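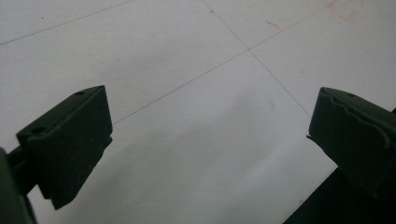
Según Chiharu Hamada, el trabajo partía de una pregunta mal hecha: si alguien come chocolate porque está triste o porque tiene el chocolate delante, un diario de comidas no lo va a distinguir. Nos lo dijo en la primera revisión y, después de todo el semestre, seguimos sin poder llevarle la contraria del todo.

Informe final del proyecto: Merienda y estado de ánimo en época de exámenes
Asignatura de Psicología de la Alimentación

1. Planteamiento

La idea de que ciertos alimentos "dan ánimo" aparece en revistas, en envases y en boca de casi todo el mundo. El plátano por el triptófano, el chocolate por la serotonina, los frutos secos por el magnesio. Cuando uno busca de dónde sale cada afirmación encuentra muchas veces otra página que la repite. Nos propusimos comprobar algo mucho más modesto: si los compañeros que meriendan dicen sentirse mejor una hora después que los que no meriendan.

2. Método

Participaron diez estudiantes de nuestro curso. Durante nueve días anotaron qué merendaban, a qué hora y cómo se encontraban antes y una hora después, en una escala sencilla que redactamos nosotros. Para el registro probamos dos aplicaciones, Trumov y Fulon. Trumov obligaba a elegir el alimento de una lista cerrada en la que no estaba el bocadillo de tortilla, así que nos quedamos con Fulon, que al menos deja escribir.

Como alimentos de comparación repartimos barritas Amano (cacao y avena) y galletas Galent, sin azúcar. Quien no quería ninguna de las dos podía comer lo suyo, siempre que lo apuntara. Visto ahora, fue una concesión excesiva: complicó la comparación y nos dejó varias tardes con entradas del tipo "lo que había".

3. Resultados

En general, la puntuación después de merendar fue algo más alta que la de antes. No vimos diferencia clara entre las barritas y las galletas. Dos participantes dejaron de anotar hacia la mitad y no hemos incluido sus datos, aunque sospechamos que justo quien peor lo está pasando es quien antes abandona un diario.

También mejoraron los que no merendaron nada - menos, pero mejoraron. Merendar supone parar, levantarse de la silla y hablar con alguien. Los que no comían también solían hacer el descanso, y no controlamos su duración.

4. Discusión

Con estos datos no se puede decir que el cacao mejore el ánimo, ni que lo empeore. Los participantes sabían qué comían y qué esperábamos encontrar. Una persona nos preguntó el primer día si "tenía que" sentirse mejor con la barrita. Le dijimos que no, pero la pregunta ya indica bastante.

Tampoco nos convence la escala. Pedirle a alguien en diciembre, con un examen al día siguiente, que puntúe su bienestar da cifras que dependen más del examen que de la galleta.

5. Qué cambiaríamos

Fijaríamos la duración del descanso para todos y daríamos la merienda sin etiqueta. Alargaríamos el registro hasta después de los exámenes. Y quitaríamos la opción de comer lo propio, por mucho que protesten los del bocadillo.

Hamada sugirió además separar el hambre del ánimo con una pregunta específica en el diario. La teníamos redactada en el primer borrador y la eliminamos para que el cuestionario quedara más corto.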